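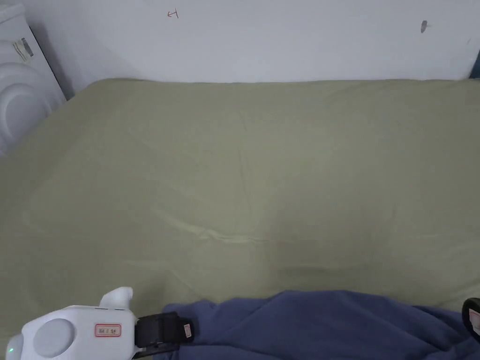

Home charging behaviour in the Vutdale households

We turn now to what people did with their cars once they had brought them home, which was the part of the study we had most looked forward to. Earlier work on electric vehicle uptake has tended to dwell on the purchase itself, on price and range and the colour of the incentive on offer, and we have learned a good deal from it. But a car is bought once and plugged in over and over, and it seemed to us that the habits formed in the driveway deserved the same patient attention as the decision made in the showroom.

The sample for this part of the work was made up of 68 households in and near Vutdale, all of them with off-street parking and all of them driving either the Gita hatchback or the larger Vương wagon as their main car. Each household agreed to have a small logger, the Amia, fitted between the wall socket and the charging cable. The Amia records when a session begins and ends and how much energy passes through it, and it does so without asking anything of the driver, who in most cases had quite forgotten about it by the time we came to collect it. The loggers stayed in place for 174 days. Over that period they captured nearly 2,000 sessions that were complete enough to analyse, once we had set aside those interrupted by power cuts and those where the logger's clock had plainly wandered.

Participants also kept a short diary, in whatever form suited them. We had offered a printed booklet, and many people used it, but others sent us emails or photographs of the kitchen calendar, and we were glad to have them all. The diaries were never meant to be a second set of measurements. Their job was to help us understand the first set, and they did that job very well. 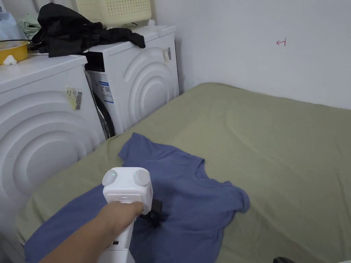 The most striking pattern in the logger data is how early in the evening people plugged in. The local tariff offers a cheaper rate overnight, and every household in the sample was on it, so we had expected a good many sessions to begin late, or at least to be delayed by the timer in the car. Some were. Far more of them began soon after the driver got home and ran straight through until the battery reached its limit, with the cheaper hours arriving when the work was mostly done. When we asked about this in the closing interviews, we met with a fair bit of laughter and very little regret. People knew about the cheaper rate and could usually tell us when it started. They simply liked to plug in while they still had their shoes on.

There is a small but steady difference between the two models in this respect. Gita drivers used the delay timer more readily than Vương drivers, and we put this down mainly to where the setting is found. In the Gita it appears on the first screen after the cable is connected, whereas in the Vương it sits a few menus down, under a heading that several participants took to be about the clock. We would be cautious about reading any deeper difference in temperament into the choice of car, tempting as that is, and the interviews gave us no grounds for it.

Topping up was the other habit we had not fully allowed for. The greater part of the sessions were short, and they started with the battery already well above the halfway mark. Drivers described a comfortable feeling of leaving each morning with a full battery, whether or not the day ahead called for it, and a number of them likened it to keeping the pantry stocked before a long weekend. This held for people with very modest commutes just as it did for those who drove out to the coast and back. 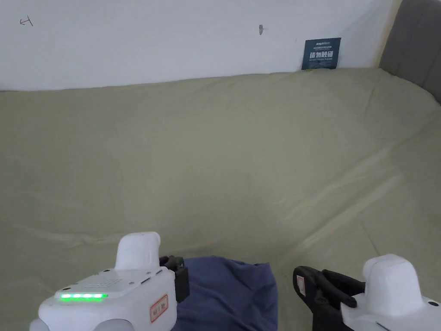

It softened somewhat as the months went by. By March a good number of households had settled into charging every few days, and their diaries from that time are noticeably shorter and more relaxed, with whole weeks passed over in a line. We think it reasonable to see this as growing trust in the range display, though a change in the weather may also have played its part, and our data cannot neatly separate the two.

Households with a second car, whether petrol or electric, were slower to change than the rest. We had guessed the reverse.

Figure 2. Bed with a pale sage-green fitted sheet against a white wall, with the headboard at the right.
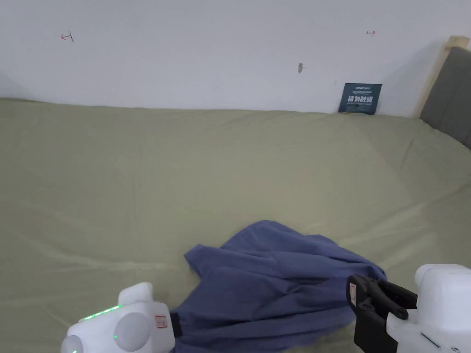

Limits of the logger data

A few cautions are in order before we go on to the tariff model. The Amia sees only what passes through the home socket, so charging done at work, at the shops or at a relative's place is missing from the record, and the diaries fill that gap unevenly. Our households had also volunteered, and people who volunteer for a charging study are perhaps fonder of their cars than most. Lastly, because every home had its own driveway or garage, we can say nothing useful here about flats, where sharing a charger brings in neighbours and rosters and a whole set of courtesies that would need a study of their own.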